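4.2 转发者为什么相信：访谈材料的再分析

上一节讨论的是虚假补助信息的文本特征，也就是它们写成什么样子、用了哪些词、模仿了哪一类机构的口吻。写到那里的时候，我们其实已经隐隐觉得，光看文本是不够的。同一条“小微商户纾困补贴”的消息，有人扫一眼就划过去，有人却会认认真真抄下链接，再发给家里的三个群。文本没有变，变的是读它的人当时的处境，以及它是经谁的手递过来的。所以这一节想慢一点，把访谈材料重新拿出来，一段一段地看。

先交代一下材料的来源。我们一共收集到218条在本地生活群和商户群中流传过的补助类消息，去掉内容重复、只改了落款的，余下165条进入编码。访谈部分邀请了63位曾经转发过其中至少一条消息的受访者，年龄跨度很大，有刚开店不久的年轻人，也有退休多年、替子女留意各种政策的老人。访谈大多在受访者自己熟悉的地方进行，店里、家里、小区的长椅上都有，时间长短也不强求。有几位聊着聊着就说到了别处去，我们也没有打断，后来整理录音时发现，恰恰是那些“跑题”的部分最有意思。

编码时我们沿用了Ebrahimi量表的基本思路，把信任的来源拆成“信来源”“信内容”“信转发人”几个层次。这套量表原本是为健康谣言设计的，直接搬过来并不十分合身，比如其中关于专业术语的题目，在补助类消息里几乎没有区分度，反倒是“申请截止时间”这样的细节，在原量表里完全没有位置。我们在预访谈之后作了增补，增补的条目见附录二，这里就不一一列出了。

从结果来看，“信转发人”是最常被提到的理由，而且往往是受访者最先说出口的。一位经营早点铺的受访者告诉我们，她并没有点开那个链接，只是看到发消息的人是平时一起进货的熟人，就顺手转给了妹妹。她的原话是：“她又不会害我，我也不会害我妹妹。”这句话我们在组里反复讨论过。它听上去像是在为自己辩解，可细想起来，里面有一种很朴素的推理：消息的可信程度，是由关系来担保的，而关系是可以一环一环往下传的。问题在于，担保的人通常也没有核实过，她所依靠的，同样是上一环的担保。

图3
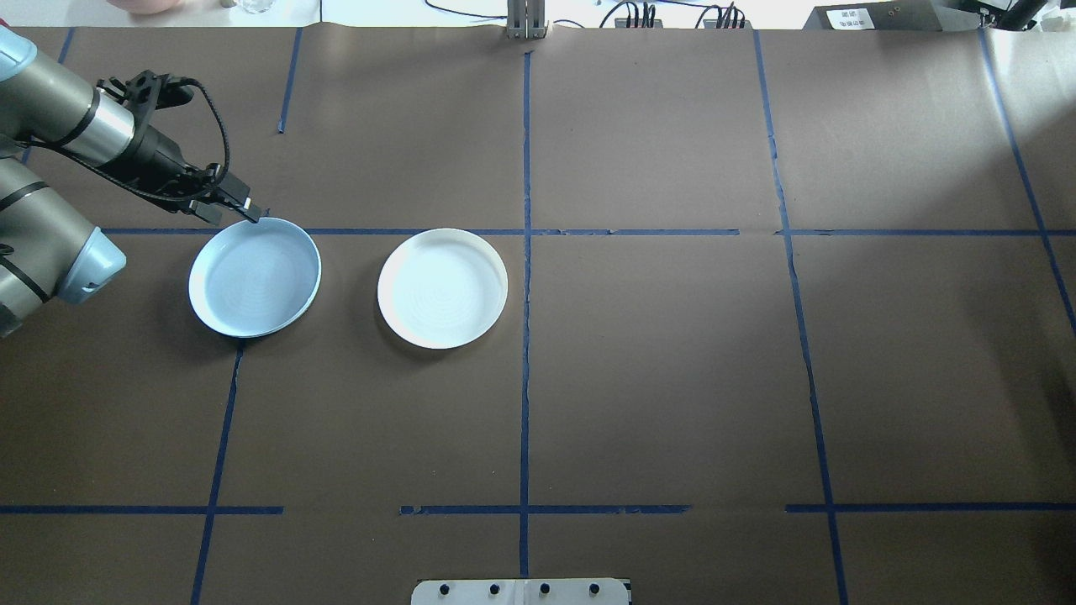

与之相连的是第二种常见的理由，我们暂且称为“不转吃亏”。补助类消息同其他谣言有一个很大的不同，就是它许诺的是好处。健康谣言让人害怕，补助谣言让人惦记。许多受访者都坦白地说，他们当时心里也有一点疑惑，觉得政府的通知好像不应该是这个写法，可是转念一想，万一是真的呢？转一下又不花钱，不转的话，亲戚朋友错过了名额，自己反而过意不去。有一位受访者打了个比方，说这就像看见超市门口排队，不知道在卖什么，也先站进去再说。这种心态下的转发，与其看作相信，倒不如看作一种带着善意的押注。

这对我们理解“信”这个字很有帮助。以往不少研究在问卷里直接问受访者是否相信某条消息，得到的是一个是或否的回答，然后把转发等同于相信。而在我们的访谈里，转发和相信之间隔着相当宽的一段灰色地带。有人半信半疑地转，有人明确表示不信但仍然转了，还附上一句“大家自己判断”。附上这句话的人多半觉得自己已经尽到了提醒的责任，可是在消息继续往下传的时候，附言往往就丢掉了，剩下的只有那张落款齐整的通知。

第三种理由与文本本身有关，也就是“看上去像真的”。受访者提到最多的是文号、红色标题和截止日期这几样东西。我们请受访者回忆判断的依据时，多数人说不出文号的具体内容，只记得“有一串编号”。这提示我们，起作用的大概是编号的存在，编号写的是什么倒在其次。有一位做过多年文书工作的受访者是例外，他一眼就看出发文字号的年份括号用错了，于是没有转发那一条；可有意思的是，另一条格式完全规范的假通知，他却转了，理由正是“格式没毛病”。专业经验在这里帮了他一次，也绊了他一次。

关于核实行为，材料要零散得多，我们只能谈一些初步的印象。访谈中有5位受访者在转发之前做过某种形式的核实，做法各不相同，有打电话问街道的，有去政务网站上搜标题的，也有把截图放进Guveo的查证页面里比对的。用过查证页面的那位受访者说，结果显示“暂无相关记录”，她把这理解为“没有说是假的”，于是放心地转了出去。这个误会很值得重视。查证平台的设计者想表达的是尚未收录，普通使用者读到的却是没有问题，一句提示语的措辞，就足以让核实行为走向它的反面。我们把这一点反馈给了平台方，对方表示会考虑修改提示文字。

打电话的那几位，经历也不都顺利。有人打了好几次都占线，等终于接通，群里的消息已经传了一整天；有人得到的答复是“我们没有接到这个文件，你再问问区里”。接电话的工作人员说的是实情，态度据说也很好，只是这样的答复对于一个急着知道能不能申请的人来说，既不能让他放心，也不能让他死心。由此看来，辟谣的快慢固然重要，答复里有没有一个明确的“是”或“不是”，恐怕同样重要。

我们也想谈谈事后的情形，这一部分在访谈提纲里原本只占一个小问题，后来却成了许多人说得最久的地方。得知消息是假的以后，受访者的反应大致可以分成几类：有人立刻在群里更正，有人私下告诉了关系最近的几个人，也有人什么都没有做。没有更正的人常常提到面子，尤其是在家族群里当长辈的，觉得承认自己转了假消息有些难堪。还有一位说，等她知道的时候，群里已经在聊别的了，再翻出来好像是自己多事。更正的消息总比原来的消息走得慢、走得近，这一点前人早有论述，我们的材料从转发者自己的感受出发，为它添了一些细处的说明。

在比较不同渠道时，我们借助了Gameck工具整理的传播时间线。需要说明的是，时间线只覆盖了受访者愿意提供聊天记录的部分，私聊中的转发基本没有进入，因而商户群的比重很可能偏高。Prudis课题组在早先的工作中也遇到过类似的困难，他们的处理办法是请受访者口头补述，我们照此做了，但口头补述的先后顺序未必可靠，所以本节没有据此作任何关于速度的推断，只用它来帮助受访者回忆当时的情境。

还有一点局限也应当老实写出来。愿意坐下来谈自己转发过假消息的人，本身大概就比较坦率，也比较不介意被人知道。那些真正因为填写了银行卡信息而受到损失的人，在我们的样本里很少，联系上的几位也大多婉拒了访谈。我们完全理解他们的心情，没有再去打扰。因此本节所描述的，主要是没有遭受直接损失的转发者，他们的轻松口吻里可能也有这一层缘故，读者在引用时请留意。

带着这些保留，我们倾向于把补助类虚假消息的转发看作一种发生在熟人之间的互助行为，只是互助的内容出了差错。这样看待它，对后面讨论干预办法会有一些影响：如果宣传材料一味强调“不要轻信”，受访者多半觉得说的是别人；若是换个说法，请大家在替亲友留意好消息的时候多问一句“从哪里申请”，接受起来也许容易一些。下一节将依次讨论在两个社区试用过的几种提示文字，以及居民对它们的看法。

分类：媒介素养 / 网络谣言 / 社区研究

相关文章
家族群里的更正消息：一项小规模观察
“暂无记录”是什么意思？查证平台提示语的可读性
商户群中的政策信息流动
健康谣言量表的本地化修订
基层热线如何答复不实消息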